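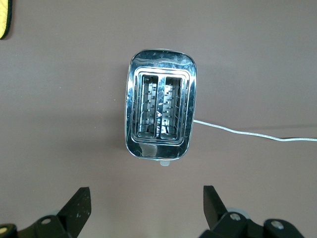

Figure 3. The toaster from the wrist camera, with neither finger touching it. Same lighting as in all Wamosus recordings.

3.2 Collecting the demonstrations

We recorded all demonstrations by remote control, with one operator driving both arms and a second person standing by to reset the table and offer opinions. The breakfast task in the Wamosus set looks easy on paper: take bread from a plate, put it in a slot, press down, wait. Most of the trouble sits in the first few centimetres of travel above the toaster. Polished chrome behaves much like a mirror from overhead, and the wrist view in Figure 3 is full of white highlights and warped reflections that shift as soon as the arm does. Operators learned to ignore the shine and steer by the dark gaps of the slots. Our first policy learned to steer by the shine, with the results one would expect. We then asked operators to pause with the fingers open before each approach, so that every recording held at least one steady look at the target.

We kept the script loose. An operator was told what had to be finished by the end of an episode and was left to choose the order, the grip and the speed. Earlier work on our Orkness bench had used a strict script, and the policies trained on it were very good at one kitchen on one morning in April. Loose instructions cost us some tidiness in the data. They also gave us 22 different ideas of how to pick up bread, several of which we would not have thought of and one or two of which we'd rather not see again.
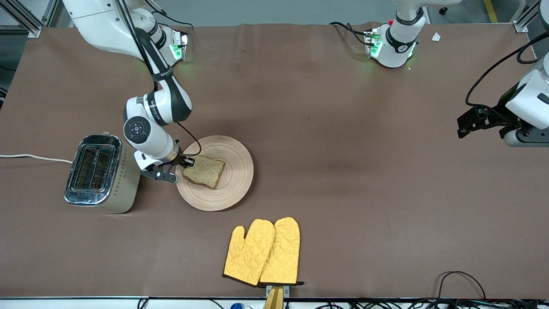
Bread is a poor teaching aid. It bends, it sheds, and it holds a dent as a permanent record of the operator's mood. Remote control gives no sense of touch in our setup, so the person driving has to judge the squeeze by eye and usually squeezes too hard. Pinching over the edge of the plate, as the gripper on the left is doing with its single slice, became the preferred move among experienced operators, while newcomers tended to come straight down on the middle. We made no attempt to correct them. Both styles went into the training set, tagged by operator, and Section 5 compares what the policy made of each.

We also tried guiding the arms by hand, using the Lehner mode in which the joints go slack and a person pushes the arm through the motion. For wiping and stacking this was quicker and far less tiring. For bread it was hopeless — a person holding the wrist gets in the way of the wrist camera, and the policy came to expect a sleeve in every important moment. Hand-guided episodes were therefore kept for tasks where the operator could stand well back.

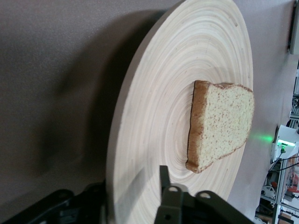 An episode counted as usable if the goal was met within 600 seconds and neither arm had tripped its force limit. We did not ask for grace. Long hesitations were left in, along with second attempts, on the view that a robot which has only seen success has no idea what to do after a fumble. The Claltitz filter then trimmed idle time at the start and end of each file. In its first version it also trimmed the waiting period for the toast, having decided that nothing of interest was going on. We restored those stretches by hand, a job that gave the authors a new respect for idle time.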